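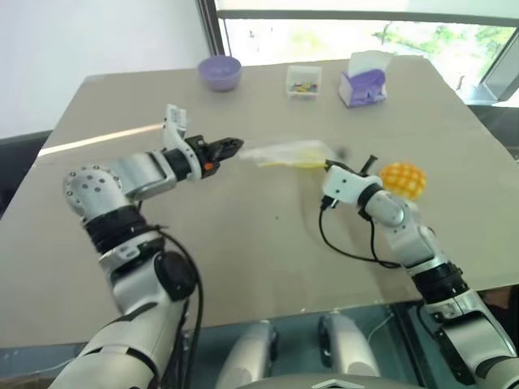
Prokar has published a code of practice for two-armed robots that handle packaging and light household goods. The document, dated February 2024, covers table work near people and applies first at the firm's sites in Filtordale and Tikby.

Under the code, a person must stay within reach of the stop control whenever the arms are powered. Cables on the arms have to be checked before each shift, and no task may run for longer than 4 hours without a break for inspection.

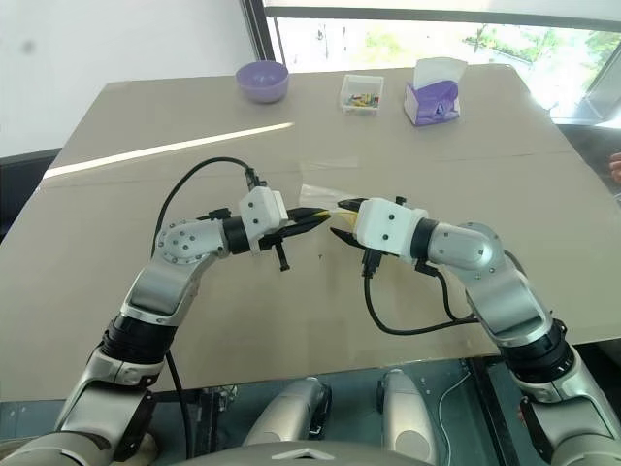 Thin plastic bags get a section of their own. Both grippers may hold a bag at once, but the pulling force must be set before the task begins and may not be raised while it is running.

"People were each using their own settings and writing them down in different places," said Shanti Dhillon, who led the drafting. "We wanted one sheet that everyone fills in."

The code has 13 clauses, 2 of them on record keeping. Tuominen, which supplied comments on an early draft, will adopt it in May.

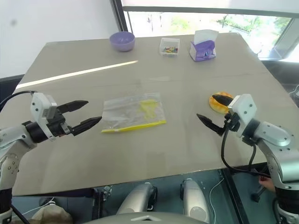
Comments and training

Remarks on the text should be sent to Kelly Evangelista at the Filtordale office. Training for operators is to start at Tikby.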